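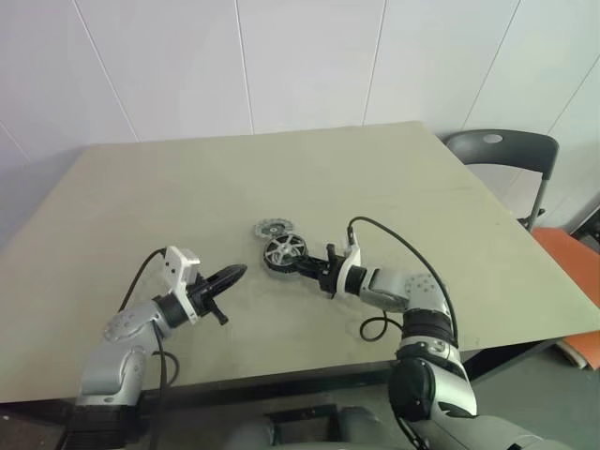 Workshop notebook – print and sound section, Skosau
2022-09-23

Continued work on the Skosau print of "Prarnadar". The catalogue card gives the running time as 133 minutes, which includes the overture and the exit music. The overture is not on our copy. The exit music is, but it has been joined to the last reel with tape and the join has shrunk. It will need to be remade before the print goes through any projector.

Reel 3 was wound through by hand this morning. The perforations are sound as far as the garden number. After that there is edge damage on the soundtrack side, worst at the start of the staircase dance. A run of 40 frames has been replaced at some time with black leader so that the music would stay in step with the picture. The splices on either side are cement and are holding. They have been left alone for now.

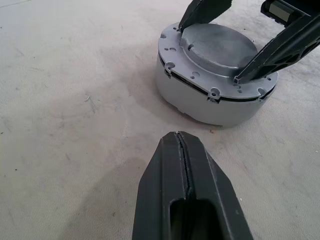

R. Pruitt
Print examiner, film workshop

The main business of the day was synchronisation. In the second half of reel 3 the singing arrives late against the lips. Colleagues who viewed the access copy in January put this down to the transfer. The print itself was checked on the bench against the start marks, and the fault is in the print. The track is 2 frames late from the splice at the end of the dance, and stays so until the end of the reel. Reel 4 opens correctly.

It follows that the access copy should not be corrected as a whole. A correction applied from the head of the reel would put the garden number out, and that number is at present in good order. The change has to be made at the splice. The Clulimus software will accept a correction at a given frame, provided the sound has been saved as a separate file first. This was not done in January, so the sound for reel 3 will have to be taken again.

Colour was looked at briefly. The reds have held better than the blues, and the night scenes have gone towards brown. The staircase dance looks flat beside the studio scenes that follow it, though part of this may be how it was lit. No grading decision should be made from this print alone. The reference reel has been requested and has not yet arrived.

One query on the song order. The printed cue sheet places the café duet before the quarrel, while the print has it after. There is no splice at that point, so the order on the print appears to be original. The cue sheet may belong to an earlier cut. A note has been placed in the can with the sheet.

Still to do: remake the tape join on the last reel; take the sound for reel 3 again and save it separately; measure shrinkage on reels 5 and 6; correct the catalogue card to show that the overture is missing.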